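Software Working Group, Garment Handling Project
Minutes of the January meeting

The meeting was called to order at 2:00 p.m. Nazmiye Aydoğan presided. The minutes of the previous meeting were approved without changes.

1. Perception
The Pradard segmentation module was run on 142 wrist camera recordings. Ms. Aydoğan reported that errors remain concentrated in close views, where one cloth fills most of the view and strong light removes the weave from the surface. Members reviewed a close view of red cloth over blue. 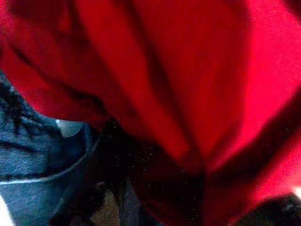 Item 1. Wrist camera view: red fabric in folds, blue denim-like fabric at lower left.

The group agreed that deep folds and gaps between items shall be labeled separately. The present label set treats both as "shadow." Relabeling will begin with the overexposed recordings.

2. Grasp planning
Trirnley presented a change to the planner under which a grasp point is rejected if the depth estimate is missing for more than 50 milliseconds. Rarneck asked that the limit be kept in the configuration file. Agreed.

3. Tooling
The log viewer now opens sessions of up to 663 frames without reloading. Gündoğdu noted that time stamps from the gripper controller are still offset in exported files. Ticket 6 remains open.

Actions
Pradard: revised label guide.
Rarneck: configuration change and release note.
Gündoğdu: time stamp correction.

The meeting adjourned at 3:15 p.m.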